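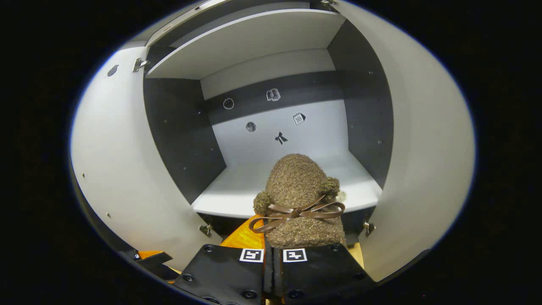 A brown bear with a ribbon bow at the front of the lower shelf, both doors open.

The cabinet that holds the soft toys

5 minute read

We use cookies to remember your settings. Accept | Manage

Raimonds Šimkus has one rule for the toy cabinet in his apartment in Rarimham. If the doors don't close, something has to go. He made the rule three years ago, when his daughter was four and the stuffed animals had spread from her bed to the sofa and then to the kitchen chairs.

The cabinet is white outside. Inside, the side panels are dark gray and drilled with rows of small holes for shelf pins. Šimkus bought it secondhand from a family in Traltport and paid 132 for it, delivery included. It came with one shelf missing. He ordered a replacement from Skovari and waited 11 days for it.

Most people never move a shelf after the first day. Šimkus moves his a couple of times a year. Toys get replaced by bigger toys, and then by board games, which are wide and flat and waste a lot of height. He starts with the tallest thing that has to stand up, sets the shelf one hole above it, and fits everything else around that.

Soft toys are harder to store than they look. They squash, so people pack them in tight, and after a winter in the back of a cupboard the ears are flat and the ribbons are creased. A bear with a big bow should sit at the front with its bow facing out. If it has to lie down, lay it on its back. Ribbon that has been folded for months can be steamed, but shiny ribbon marks easily, so try the end of a tail first.

Knit and bouclé fabrics need a little extra care. The loops catch on zippers and on hook-and-loop tape, and one good pull can leave a bald line down the back. Keep them away from doll clothes and backpacks. Dust them with a soft clothes brush, working in one direction. A vacuum with a stocking over the nozzle also does the job on low power.

Then there are the pictures on the back wall. A calendar page with the number 16, a ring, a round dark shape that could be a moon or a globe, and a couple more. Small printed symbols are a cheap way to give each part of a shelf its own address. A child who can't read yet can still learn that the bear goes under the little figure and the puzzles go by the calendar.

Sheets of symbol stickers cost very little. Aryee, a stationery shop near the Rarimham bus station, sells plain ones in packs of 300 and 500, far more than any cabinet needs. Wipe the board with a damp cloth, let it dry overnight, and press from the middle out. On a dark surface, pick white symbols. Black on dark gray is hard to see once the shelf is full.

Šimkus empties the cabinet every February. Everything goes on the floor, the boards get wiped, and his daughter decides what goes back. Last time she gave up two rabbits and a penguin. The penguin was back on the shelf by dinner.

Contact the editors | © 2026 | Back to top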